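Brow lamination, week one

Thu 15 January
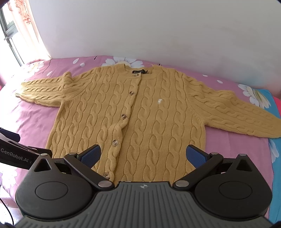
Mustard cable-knit on the pink sheet.

Quick one, lunch is short. Got my brows laminated at Jullier on Monday and three of you have asked already so I'm putting it all in one place.

Price first. 100 with the tint, and I tipped on top. Lollholm quoted me 175 back in December for the same thing plus a "brow facial", whatever that is. Passed.

Patch test two days before, behind the ear. Do not skip it. I reacted to a lash tint once and looked like a boxer for a week.

The appointment itself was about 45 minutes. Lifting cream, wrap, wait, second cream, wait again, tint, then a bit of tweezing. Smells like a home perm. Didn't hurt. Tingled a little on the left side and she took it off early there, so the left is a bit flatter then the right. I notice it. My sister didn't.

Day one they were HUGE. Dark, straight up, very surprised lady. Almost cried in the car. By day three the tint had calmed down and I liked them, like really liked them.

Aftercare - no water, steam or makeup on them for 24 hours. I lasted 13 and then forgot and washed my face. They seem fine?? Brushing them up every morning with a clean spoolie and putting a tiny bit of the Zover oil on at night. It's greasy, so go easy or it ends up on the pillow case.

Would I go again, yes probably, but not before 11 weeks or so. Mine are fine hair and I don't want them fried. And I'll ask for a lighter tint.

Ok back to work. Lash lift post is still comming, I have half of it typed up.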